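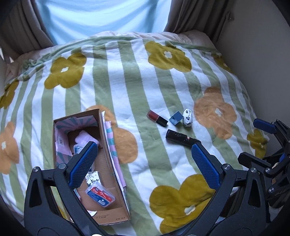

Box ZX 07 on the spare bed, Saturday, before sorting.

Saturday, 8:40 a.m. Cold in the workshop so I've moved the whole sorting job up to the spare room and I'm using the bed as a bench. Jadwiga will say the duvet is no place for it (she's probably right, small things roll straight into the folds) but the light from the window is nice and my back is so much happier than it was bent over the low shelf!

Today is the odds-and-ends box for the Felimstead table. Plan is the same as last time: everything out, decide, then back in with a tag or off to somebody else. I love the lining paper in this one, pink and white with blue stripes bursting out like a sun, and there's a patterned strip hanging over the side that I want to trim and save for wrapping. Nobuhle, if you read this before I get to it, please don't throw that strip out.

Still in the box: the light pink cloth, all scrunched up, the packet with the blue label, a little white tag, the printed card, and the floss picks in their clear case. Floss picks are going to my bathroom, they've got no business on a sale table. The cloth I'll iron and then see what it wants to be.

On the duvet:

Little spotted animal, white with black spots, ceramic. I say cow. Ferdinand says dog, over the phone, from my telling him about it, so I'm not giving that much weight. Either way it's my favorite thing so far and it gets its own twist of tissue. Price 400? Ask Jeptoo, she did the ceramics last November and has a better feel for it.

Blue cube. Looks like billiard chalk to me. Liam can tell me for sure, and if it is chalk he can have it.

Lipstick or something like it, dark red and black tube. Not selling makeup, full stop. If it's only a tube that looks like lipstick I'll think again.

Black flashlight with a coppery band near one end. Try it with new batteries, and if it lights put it down for 1,000. Otherwise parts drawer.

10:15. Tea. Note for next time: bring a tray up! Putting things down on a quilted cover with flowers this big is a good way to lose them, I keep looking for the chalk on the wrong flower.

To do: ask Jeptoo about the cow, get tags (we had 100, I can find none), write the card number in the Nerkcombe book, box 105 after lunch if I'm still cheerful.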